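Remittance to shire account rejected -- dividend transfer, Adville Water
Status: Resolved
Opened: March 22, 2026
Raised by: Cosimo Barbieri, accounts payable

The annual dividend to Narkari Shire was released from the Ruggiero ledger at the close of the morning run and came back with code 70, "payee reference invalid". The amount is $900,000. Bank details match the council's letter from November. Supplier payments in the same batch cleared normally.

First reply from support: please confirm whether the payee record was edited after the board approved the dividend. Any edit clears the reference field and the file will still export without a warning.
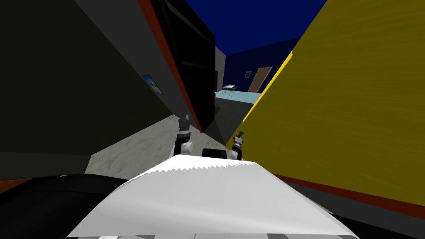

Checked the audit trail. The record was edited once, when the council changed its remittance email. The reference field has been blank from that point. I re-entered it and resubmitted, same code.

Support: the Clunberg gateway holds its own copy of payee records for up to five hours. Don't resubmit again until it refreshes -- three rejections will lock the payee. We have forced a refresh at our end.

Resubmitted after the refresh. Accepted. Council's finance office has confirmed the full amount is in its general revenue account. The rejected entries have been reversed in the ledger.

Can the export screen flag a blank reference in future? Happy for this one to be closed.

Support: logged as a separate change request. Closing.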